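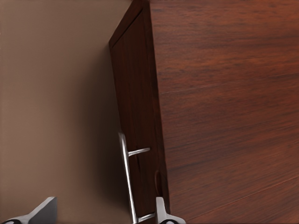 Bultach Commissions Seven Carved Benches for Riverside Path

Marleny Henao to begin work in the spring; first bench expected by June

The Bultach Path Trust has commissioned wood carver Marleny Henao to make seven carved benches for the public footpath between Sellano Bridge and the old Gadiline mill. The benches will stay in place permanently and will be free for anyone to use.

Each bench will be cut from a single length of oak and carved along the backrest with a plant or animal found on that stretch of the path. Henao has finished drawings for the first four: a heron, a water vole, alder catkins and a brown trout. The other three subjects will be picked from suggestions sent in by people who live nearby. The trust received 168 suggestions during an open call in the fall, many of them for otters.

"I walked the path in both directions before I drew anything," said Henao. "People stop at the same few places, mostly where the bank drops and you can see the water. Those are the places that should have a seat."

Henao has worked in wood for most of her career and has a shared workshop on Asamoah Street. She carves mainly with hand gouges and uses a chainsaw only for the first rough cuts. The benches will be finished with oil and left to turn gray outdoors.

The commission is paid for by a grant of $3,000 toward timber and by public donations, which reached $3,191 when the appeal closed in December. Henao's fee is covered separately by the trust's arts budget. Installation will be done by the path crew, who will set each bench on a gravel base so that the feet stay clear of wet ground.

"We had requests for more seating every year," said Soon-im Geum, who manages the project for the trust. "A plain bench would have been cheaper, but the path already has plain benches and they rot. These are thicker, and they can be repaired."

The heron bench will go in first, on the bend below Sellano Bridge. The path will stay open during the work — walkers may be asked to wait a few minutes while timber is moved.

Henao will hold an open afternoon at the Asamoah Street workshop in March, starting at 2 p.m. Visitors can see the drawings and try carving on scrap oak. Children are welcome with an adult. No booking is needed.

Press inquiries should be sent to Soon-im Geum at the Bultach Path Trust office. Copies of the four finished drawings are available on request.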